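Varnden opens its second tasting room on Friday, August 5, 2022

Hi, I'm Isla Rutherford, and I run Varnden with my business partner Yurii Dovhaniuk. We roast coffee, we pour coffee, and as of this week we do both in Dalgleish too! The new room is on the corner by the old bus garage, doors open at 7 a.m., and the first 421 drinks are on us.

We've kept things plain - pale tables, pale walls, room to put your elbows down. Yurii wanted green paint and lost (he's still bringing it up). Most of what we sell there will go out in paper cups, because the morning crowd has a train to catch, but you're welcome to take a table and stay as long as you like. 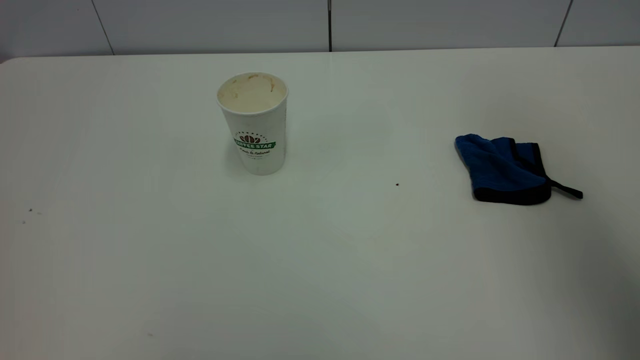 Can I bring my own cup?

Bring any clean cup that holds at least a small latte, and we'll take 25 cents off your drink.

We've been working on this since February, and our house blend got a rethink along the way. It's a little sweeter now and holds up better in milk. Sorcha Moncrieff heads the bar and will be running free tastings every Saturday at 10 - no sign-up, just turn up.

Press visits and questions: ask for Rhona McIver at the Dalgleish counter, any weekday before noon.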